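Search this site Go
Print this page | E-mail this page

Minutes – Gripper Safety Review, January

Present: Shota Shimada (chair), Jinfeng Xiong, Isamu Hirano, Panya Sangkhawat (minutes)
Apologies: Noboru Hirano

1. Previous minutes
Accepted with one change. The spare pads were ordered from Wedeck, not Kaneko.

2. Finger fault on the Drovine arm
Jinfeng reported that the left finger failed to open on command during the laundry sorting run. The arm kept moving to the drop point with a shirt still held and pulled the bin off its stand. No one was hurt. The run was stopped by hand at item 148.

The log shows the open command was sent and acknowledged. The finger motor drew high current for nearly 16 seconds before the stop. Isamu has taken the finger apart and found thread wound around the lower joint pin. He thinks it built up over several runs – the joints had not been cleaned between them.

Shota asked why the current limit did not trip. Jinfeng said it had been raised in the Bedex controller for an earlier test with heavy towels and was not put back. The change was not in the settings log.

Agreed:
- Current limit goes back to the original value before any further runs. (Jinfeng)
- Pins and joints to be checked for thread every 9 runs. (Isamu)
- Arm must not travel until the finger position is confirmed. (Jinfeng)
- Limit changes need a second signature. (Shota)

3. Hand-held work
Isamu asked if the hand-held grippers are affected. They have no motor, but the joints can pick up thread in the same way. Work on socks and knitwear continues, with the same joint check.

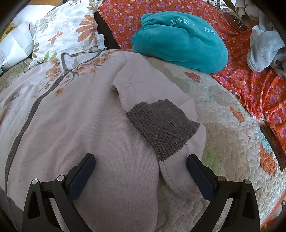

Panya will add the check to the sign-out sheet and move the brush kit to the shelf by the door. Noboru to be told of both changes when he is back.

4. Next meeting
5 p.m., same room, date to be set once the new pads arrive.

Print this page | E-mail this page

Recent items
Stop button test results
Minutes – Gripper Safety Review, December
Kaneko bin stand: fitting notes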